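FOR IMMEDIATE RELEASE

Plukbridge shared workshop opens its two-handed robot build to new members

PLUKBRIDGE, March — The members of the Prakari shared workshop announce that their two-handed robot, named Grita, has moved from the assembly bench to its own table, and that the build group is now open to new people. The group will also publish its full build notes, including the mistakes, for anyone who wants to try similar work in a garage or spare room.

Grita started as a home project. Nicanor Becerra, a retired elevator mechanic, was working alone in his kitchen on a stand for a pair of arms, and after one winter the kitchen was too small for it. He brought the stand to Prakari in the back of a neighbor's van. Kanako Minami, who repairs sewing machines at the next bench, asked him why his cables were going over the shoulder and not behind it. They have built together from that evening on.

"I had the cables wrong for months," said Becerra. "Each time the left arm went up, it pulled on its own connector, and I was blaming the software. Kanako looked at it for one minute. Then we took everything apart and I was not so happy, but she was right."

The arms and hands were bought as finished parts. The work of the group is everything that joins them: the stand, the wiring, the emergency stop, the table and the program that decides which hand should take which object. The members want the robot to clear a table of ordinary household things and put each one in the correct place. Bottles, boxes, brushes and food in soft wrapping are all part of the practice, and members bring them from home.

The practice table took more time than was planned. The first top was painted and very smooth, and round things rolled away as soon as a finger touched them. The second was bare wood, which was better for rolling but gave splinters to two members. The top in use today is covered with felt. It was glued in one piece, and the corners were rounded with a hand sander before the glue. Felt has also a disadvantage, because it holds crumbs and hair, and it must be brushed before each session.

Screens of woven matting now stand behind the table. They make the background calm for the camera and they keep the build area separate from the walkway, where other members pass with long material. Tape on the floor shows where the furniture belongs. If the table moves by the width of a hand, the positions saved the day before are of no use, and the group lost one complete evening in this way before the tape was put down.

WHAT THE GROUP HAS LEARNED

The build notes are written for people with normal tools and no engineering degree. They have 8 chapters, and each chapter begins with the problem and only after that gives the part list. Some points from the notes:

The emergency stop should be installed before the first motor is powered. It should cut the power to the arms directly and not send a message to the computer. At Prakari the person who holds the stop does not hold anything else, also no coffee.

Forearm cables need more slack than it seems on the bench. The group measures the cable with the wrist turned fully in both directions, then fixes it with soft bands. Hard cable ties were used in the beginning and one of them cut into the insulation.

Hands should be calibrated again after each change of a finger. Minami keeps a paper sheet for each finger, with the opening and closing values written by pencil, and this sheet has been more reliable than the file on the computer.

Soft packages are the most difficult objects. A box keeps its shape when it is pressed and a package does not, so the program can believe that the fingers are closed on something when they hold only a fold of the plastic. The present method is to close slowly, wait, and close again. It works on some evenings better than on others, and the group does not consider this problem solved.

Clear bottles are the second difficulty. The camera can see the table through them, and the program sometimes draws the edge of the bottle in a wrong place. A bottle with a large label is easier to find than one without it. The group has tried side lighting with a desk lamp, with a good result for standing bottles and a weak result for lying ones.

"People ask when it will be finished," said Minami. "I repair machines which are older than me, and they are not finished. For me it is enough that each month it can do one thing more, and that we know why it can do it."

SUPPORT AND COSTS

The hands were bought with help from Fujimoto, a family hardware store in Plukbridge, which paid for one of the two and has given screws, bands and sandpaper at no cost. The workshop thanks the store and its staff for their patience with many small orders. The other costs are paid by the build group from its own members. No public money was used.

HOW TO JOIN

There are 10 places in the build group and 5 of them are open now. No experience with robots is required. The group especially looks for a person who can sew or work with leather, for better fingertip covers, and for a person who likes to write clear instructions. New members take a safety introduction with Becerra before they work near the arms. The fee is $100 for the season and includes the use of the workshop tools. Materials for the robot are not charged to new members.

Meetings begin at 7 in the evening. Visitors can come to one meeting without payment to see how the work is done. Children are welcome with an adult, and they must stay on the other side of the screens when the arms have power. Long hair must be tied, and loose sleeves should be rolled up.

The build notes can be copied and changed freely. Corrections are very welcome, and also corrections of the English. A printed copy is kept at the workshop and another one on the counter at Fujimoto, next to the paint cards.

ABOUT PRAKARI

Prakari is a shared workshop in Plukbridge for wood, metal, textile and electronics. It is run by its members — each one has a key and a cleaning turn. The workshop lends tools, teaches their safe use and gives bench space to people who have no room for it at home.

Press visits to the Grita build are possible by arrangement with Kanako Minami at the workshop. Please ask for her at the front bench.
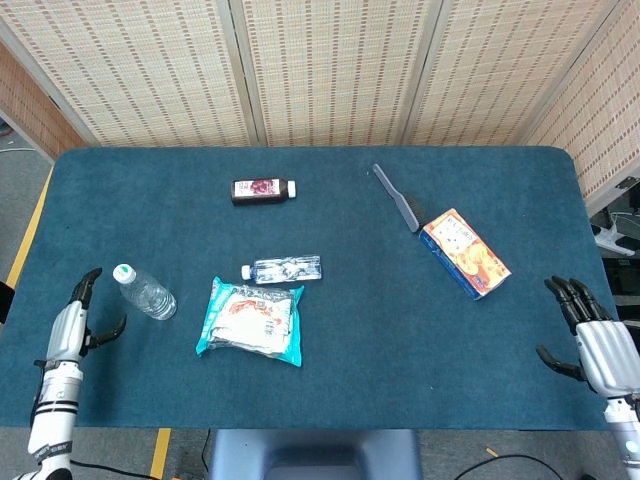 Journalists who wish to record sound should know that the dust extractor in the wood room runs until 8, and it can be heard in the whole building. After this hour it is quiet enough for an interview. Parking is behind the building, and the side door is the one to use in the evening.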